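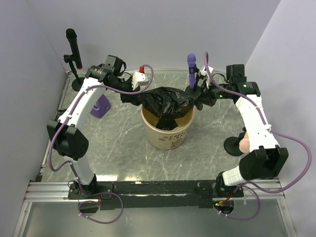

December -- bench notebook, Samura cell
Posted by the bench 2 operator, 4:10 pm
Print | E-mail this entry
2 comments | 0 shares

The left arm stopped again during the bag lining task, and this time I want to write everything down before I forget the order. The fault is the same one as last week: code 2433, "joint current over limit", left side only. After it the left arm becomes soft and the right arm keeps its position, so all the load goes to one side. For the task both grippers must keep the black bag stretched across the bin while the lower part goes into the opening, and with this posture the purple cable on the left arm makes a loop beside the white bracket and then goes back under the wrist. I did not like this loop when I saw it. The right cable makes a tall loop too, but there I have no fault until now.

What I checked, in order:

Log file first. The current on the left wrist goes up slowly for some seconds, then very fast, then the stop. It does not look like a collision. In a collision I would expect one sharp peak.

Gripper force. It was set to 4000 in the Elley config and I do not know who changed it or when. The old value in my notes is 1000. I put back 1000 and ran the task again. The bag slipped one time but the arm did not stop. Second run, fault 2433 again. So the force is maybe part of the problem, but it is not all.

Cable. With power off I moved the left wrist by hand through the same path. Near the end of the rotation I can feel the cable pulling. It is not strong, but it is there. I opened the tie nearest to the wrist, gave the cable more length, and closed it again. After this I feel nothing by hand.

Then I ran the task at low speed and had no fault. I did not run at full speed today, the log disk was almost full and I did not want to lose the data of a bad run.

Safety point, please read. When the left arm goes soft it falls toward the table, and the right arm still pulls on the bag. My hand was near the bin in the first fault, because I wanted to fix the edge of the bag. Nothing happened to me, but this was a mistake. From now on no hands inside when the motors are on, also not "only for a second". The Clulel stop button must be within reach of the person who is running the task. Today it was behind the monitor -- I moved it to the front.

Also, the soft stop only stops the arm with the fault. I think it should stop both, and both should hold. I wrote to Paredes support about this and asked if it is a setting or if we must do it in our own code. No answer yet.

Still open:
- full speed test with the longer cable
- find who uses 4000 and for which task
- both arms stop together
- look at the connector inside the left base, I did not open it

Please do not put the tie back to the old place.

Print | E-mail this entry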